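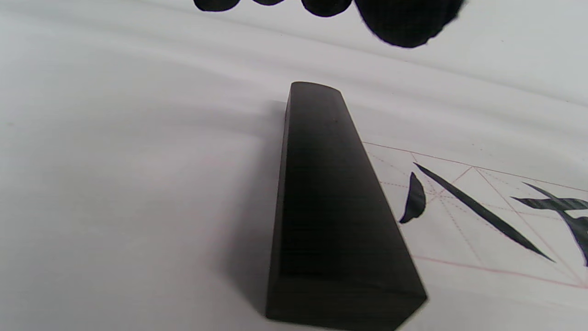
November, 2:15 p.m.

Textile conservation workshop, notebook entry. Present: D. Gittins, I. Humphreys.

Work continued on the wool sampler from the Wynne bequest. The surface pH readings taken this morning were entered on the treatment record. The two readings from the lower border differ from the rest and are to be repeated with fresh blotter before any decision on wet cleaning is made.

Dye fastness: the blue and both browns showed no transfer to the blotter after five minutes under weight. The red showed slight transfer with the detergent solution and none with deionized water alone. Mr. Humphreys recommends that the red areas be excluded from immersion – I concur, although this rules out the shallow tray method and will lengthen the treatment.

Light surface cleaning of the reverse was completed by low suction through a screen. Dust was retained in a labeled vial, number 34, and placed in the sample cabinet. An old paper label came away from the backing board during this work. It reads "83" in brown ink and has been sleeved and filed with the object papers. The registrar has been asked whether it matches the earlier Wynne inventory.

Storage: relative humidity in the north store stood higher than the workroom at noon. The Skundel logger should be checked against the salt standard before the figure is relied upon. The previous entry gives the wrong shelf for the calibration kit – it is kept with the spare filters.

Outstanding: repeat pH readings; order silk crepeline; return the Tirex lamp to the photography room. Mr. Humphreys to draft the treatment proposal for the curator.

D. Gittins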